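# 고쳐 쓸 권리보다 먼저 필요한 것

소파 천갈이 견적을 받아 본 사람은 대개 같은 말을 듣는다. 새로 사는 편이 싸다는 말이다. 나도 지난봄에 그 말을 세 번 들었다. 처음 두 곳은 전화로, 마지막 한 곳은 직접 찾아가서 들었다. 세 번째 가게의 주인은 계산기를 두드려 가며 친절하게 설명해 주었다. 천값, 스펀지값, 뜯는 품, 다시 씌우는 품을 더하니 비슷한 크기의 새 소파보다 비쌌다. 계산은 틀리지 않았다. 다만 나는 그 계산에 들어가지 않은 항목이 몇 가지 있다고 생각하고, 이 글에서는 그 이야기를 하려고 한다.

요즘 수리권이라는 말이 자주 나온다. 제조사가 부품을 일정 기간 갖추어 두고, 설명서를 공개하고, 사설 수리점에도 공구를 팔게 하자는 주장이다. 논의의 중심은 휴대전화와 세탁기, 농기계다. 나는 이 주장에 찬성한다. 그런데 전자제품에 관한 이야기만 듣다 보면 수리가 막힌 이유가 모두 제조사에 있는 것처럼 여겨진다. 소파와 의자와 이불과 외투를 보면 사정이 다르다. 이런 물건에는 암호가 걸린 부품도 없고 전용 드라이버도 필요 없다. 뜯어서 속을 보면 어떻게 만들었는지 대강 알 수 있다. 법으로 막힌 것이 하나도 없는데도 고쳐지지 않는다.

내가 자란 동네에는 시장 입구에 솜틀집이 있었다. 가을이 되면 어머니가 겨우내 덮을 이불을 보자기에 싸서 가져갔고, 며칠 뒤에 찾아오면 납작하던 솜이 두툼하게 살아나 있었다. 그 집 옆에는 우산과 구두를 같이 고치는 부스가 있었고, 길 건너에는 지퍼만 갈아 주는 할머니가 있었다. 세 곳 모두 지금은 없다. 솜틀집 자리에는 휴대전화 대리점이 들어왔다가 나갔고 그 뒤로는 커피를 판다. 나는 커피를 좋아하고 그 가게도 가끔 간다. 옛날이 좋았다는 이야기를 하려는 것이 아니다. 어머니는 이불 보따리를 이고 언덕을 내려가는 일을 싫어했고, 화학솜 이불이 나오자마자 바꾸었다.

문제는 어머니가 이불을 바꾼 뒤에 생겼다. 손님이 줄자 솜틀집은 값을 올렸고, 값이 오르자 손님이 더 줄었다. 기계를 새로 들일 이유가 없어졌고 일을 배우겠다는 사람도 오지 않았다. 가게가 문을 닫은 뒤에는 솜을 틀고 싶은 사람이 있어도 맡길 데가 없었다. 수리라는 일은 이렇게 사라진다. 어느 날 금지되는 경우는 드물고, 가까운 데서 먼 데로, 먼 데서 없는 데로 옮겨 간다.

몇 해 전에 일 때문에 그루케나우(Grukenau)라는 작은 도시에 한 달 머문 적이 있다. 숙소 아래층이 가구 천갈이 작업장이었고, 주인은 비리에르 셰베리(Birger Sjöberg)라는 사람이었다. 나는 저녁마다 그 앞을 지나다가 나중에는 들어가서 구경을 했다. 셰베리의 작업장에는 손님이 맡긴 의자가 벽을 따라 쌓여 있었고, 의자마다 종이 꼬리표가 달려 있었다. 꼬리표에는 손님 이름과 함께 그 의자를 전에 언제 고쳤는지가 적혀 있었다. 같은 의자가 두 번, 세 번 돌아온다는 뜻이다.

나는 그에게 어떻게 장사가 되느냐고 물었다. 답은 싱거웠다. 가게 세가 싸다고 했다. 건물이 조합 소유이고, 1층은 수선이나 제작을 하는 사람에게만 빌려주도록 정해져 있다고 했다. 기술이 뛰어나서도 아니고 그 도시 사람들이 유난히 물건을 아껴서도 아니라고 했다. 그는 같은 일을 스텔렌(Stellen)에서도 해 보았는데, 중심가에 가게를 얻었다가 2년을 못 채우고 나왔다. 손님은 스텔렌이 더 많았다.

그 뒤로 나는 수리에 관한 글을 읽을 때 임대료 이야기가 나오는지를 먼저 본다. 거의 나오지 않는다. 소비자의 마음가짐, 기업의 책임, 환경에 관한 이야기는 많다. 그런데 천갈이 작업장은 넓은 자리를 차지한다. 소파 하나를 뜯어 놓으면 다른 일을 못 한다. 스펀지는 가볍지만 부피가 크고, 천은 두루마리로 쌓아 두어야 고를 수 있다. 평당 매출로 따지면 어떤 업종에도 밀린다. 시내에서 버틸 방법이 없으니 외곽의 창고로 나가고, 창고로 나가면 손님은 그런 가게가 있는 줄 모른다. 운반비가 붙으니 견적도 올라간다. 내가 들은 견적에는 이런 사정이 다 들어 있었던 셈이다.

반대쪽 주장도 들을 만하다. 대학 때부터 알고 지낸 후앙축헤이(Cheuk-hei Huang)는 가구 수입 일을 오래 했는데, 내 이야기를 감상적이라고 본다. 그의 논리는 이렇다. 요즘 소파의 골조는 애초에 오래 쓰라고 만든 것이 아니다. 압축 목재를 스테이플로 박아 놓은 골조에 좋은 천을 새로 씌우는 것은 낭비다. 천이 해질 때쯤이면 골조도 흔들린다. 그러니 둘이 함께 수명을 다하도록 값싸게 만드는 편이 합리적이고, 그 덕에 예전 같으면 소파를 들여놓지 못했을 집도 소파를 들여놓는다는 것이다.

마지막 부분은 맞는 말이다. 값이 싸진 덕을 본 사람이 많고, 나도 그중 하나다. 첫 자취방의 가구는 전부 가장 싼 것이었다. 그때 누가 와서 튼튼한 의자 하나를 사서 평생 고쳐 쓰라고 했다면 나는 화를 냈을 것이다. 오래가는 물건을 사라는 충고는 목돈이 있는 사람에게만 쓸모가 있다.

하지만 골조와 천이 함께 수명을 다한다는 말에는 동의하기 어렵다. 내 소파의 골조는 멀쩡했다. 앉는 자리의 스펀지가 꺼지고 팔걸이 천이 닳았을 뿐이다. 사람은 소파의 모든 부분을 고르게 쓰지 않는다. 늘 앉는 자리에 앉고 늘 기대는 쪽으로 기댄다. 물건은 한 군데가 먼저 상하고, 나머지는 남은 수명을 지닌 채로 함께 버려진다. 싸게 만든 물건이라고 해서 다를 것이 없다.

여기서 동네에 수리점이 있느냐 없느냐가 갈림길이 된다. 스펀지 한 장을 갈아 주는 사람이 걸어갈 수 있는 곳에 있으면 그 소파는 몇 해를 더 간다. 없으면 대형 폐기물 스티커를 붙인다. 제조사가 부품을 공급할 의무를 지더라도 그것을 끼워 줄 사람이 없으면 결과는 같다.
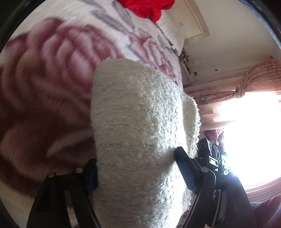 그래서 나는 수리권을 말할 때 가게 이야기를 함께 해야 한다고 본다. 구체적으로는 세 가지를 생각하고 있는데, 크게 새로운 것은 없다.

우선 자리다. 공공이 가진 건물의 1층 가운데 비어 있는 곳이 적지 않다. 내가 사는 구에도 몇 년째 셔터가 내려진 곳이 있다. 이런 자리를 청년 창업 공간으로 꾸미는 사업은 여러 번 보았다. 대개 1년이나 2년 단위로 사람이 바뀐다. 수선업에는 그 기간이 너무 짧다. 손님이 가게를 알게 되는 데만 한두 해가 걸리고, 고친 물건이 다시 돌아오려면 그보다 훨씬 오래 걸린다. 빌려줄 것이라면 10년은 빌려주어야 한다. 그루케나우의 조합은 첫 계약을 12년으로 맺는다고 들었다.

다음은 배우는 문제다. 천갈이는 학원에서 몇 주 만에 배울 수 있는 일이 아니다. 옆에서 몇 년을 보고 거들어야 한다. 예전에는 그 기간의 비용을 배우는 사람이 거의 공짜로 일하는 것으로 치렀다. 그 방식으로 돌아가자는 것은 말이 안 된다. 에르비외(Hervieu)라는 가구 공방에서 일을 배운 아베나 도그베(Abena Dogbe)의 인터뷰를 읽은 적이 있는데, 첫해 급여의 절반을 지역 기금에서 댔다고 한다. 그는 공방을 나온 뒤 자기 가게를 냈고, 배우는 사람을 한 명 두고 있다. 한 명은 적은 숫자다. 그래도 한 가게가 한 명씩만 이어 가면 가게 수는 줄지 않는다.

마지막은 세금이다. 수선비에 붙는 부가세를 낮추거나 소득에서 일부를 빼 주는 제도를 둔 나라들이 있다. 효과를 두고는 말이 엇갈린다. 나는 이것만으로 큰 변화가 생기리라고는 기대하지 않는다. 견적 차이가 워낙 커서 세금을 전부 없애 주어도 뒤집히지 않는 경우가 많다. 다만 새 물건을 버릴 때 드는 비용을 파는 쪽에서 미리 내게 하고 그 돈을 수선비에 보태면 이야기가 달라질 수 있다. 지금은 버리는 비용의 상당 부분을 지자체가 치른다. 새 소파가 싸다는 계산에는 그 돈이 빠져 있다.

이 가운데 하나만 고르라면 나는 자리를 고르겠다. 자리가 있으면 사람이 남고, 사람이 남아 있어야 가르치는 일도 가능하다. 세금은 그다음에 손봐도 된다.

수리 카페에 대해서도 한마디 해야겠다. 한 달에 한 번 주민들이 모여 고장 난 물건을 함께 고치는 모임이고, 나도 몇 번 나갔다. 토스터와 스탠드를 고쳤고 즐거웠다. 그러나 이런 모임이 가게를 대신하지는 못한다. 소파를 들고 오는 사람은 없다. 외투 안감을 통째로 가는 일도 두 시간 안에는 끝나지 않는다. 모임에서 만난 류슈잉(Hsiu-ying Liu)은 양장점을 30년 했던 사람인데, 무료로 고쳐 주는 일이 계속되면 돈을 받고 고치는 사람이 더 어려워진다고 걱정했다. 그 걱정이 맞는지는 나도 모르겠다. 내가 보기에는 모임에 왔다가 가게를 찾아가는 사람도 있는 것 같다. 그래도 솜씨 있는 사람의 시간을 공짜로 여기는 버릇이 생긴다면 좋은 일은 아니다.

내 소파는 결국 고쳤다. 네 번째로 찾은 가게가 차로 한 시간 거리에 있었고, 운반비를 따로 냈다. 같은 크기의 새것을 샀다면 돈이 덜 들었을 것이다. 가게 주인은 예순이 넘었고, 건물이 팔리면 그만둘 생각이라고 했다. 팔걸이 천이 다시 해지는 때가 오면 나는 또 가게를 찾아야 한다.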